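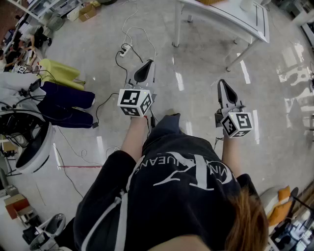

1/ Productivity advice and the 50 tabs I read so you don't have to

Every October the same thing happens. Someone posts a morning routine, it gets passed around, and by the end of the month my whole feed is getting up at 5 a.m. to write in a journal. I went and looked for the evidence. It was a short trip.

2/ Start with the post everybody shared, the one from Kalevi Vuorinen. He says he planned his day in 15-minute blocks and doubled his output. Output of what? He sells a course on planning your day in 15-minute blocks. I'd guess the output was the course.

3/ The number that keeps coming up is from a survey by Prirkine, the planner app. 856 people, all of them paying users, asked if the app made them more focused. Most said yes. I would also say yes if I'd just paid for a year of something.

4/ I wrote and asked how they measured focus. The reply said "self-reported." Then it offered me a discount.

5/ Some of this stuff is fine. Writing down what you need to do tomorrow is fine. My grandmother did it on the back of the gas bill. She didn't call it a system and she didn't charge $400 for the workbook.

6/ Yes, $400. That's the Altunex one. I borrowed a copy. There are blank pages for your "energy map," then more blank pages for when your energy map changes. The part with actual writing in it took me less time to read than this thread will take you. 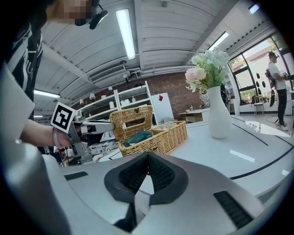
7/ And the advice always assumes you run your own day. Try telling a line cook to "protect the deep work hours." Try it on someone with a toddler – I have one, and the toddler has not agreed to time blocking.

8/ Kai Kasten replied to my last thread to say it's about mindset and I'm being negative. Maybe. But I asked him what would convince him that a routine didn't work, and his answer was that you'd have to be doing it wrong. Then there's no way to lose, is there? Very comfortable place to argue from.

9/ A few people sent me the Georgiou talk, the one on habits taking a set number of days to stick. I watched it twice. He never says where the number comes from. He says "studies show" and clicks to a slide of a mountain.

10/ What I'd want to see before I believe any of it: people picked at random, half of them using the thing and half not, and somebody outside the company checking the work after six months. If you have one of those, send it and I'll read it. Please stop sending me podcasts.

11/ For the record, I did try the Jillel method for three weeks. You rank every task by color and do the red ones first. I got very good at deciding things weren't red. My taxes were yellow right up until they were late.

12/ The piece I was supposed to be writing was 2000 words. I finished it the night before, same as always. The color chart is still on the fridge – my kid likes it.

13/ Replies are open. If you're going to tell me about cold showers, bring a link.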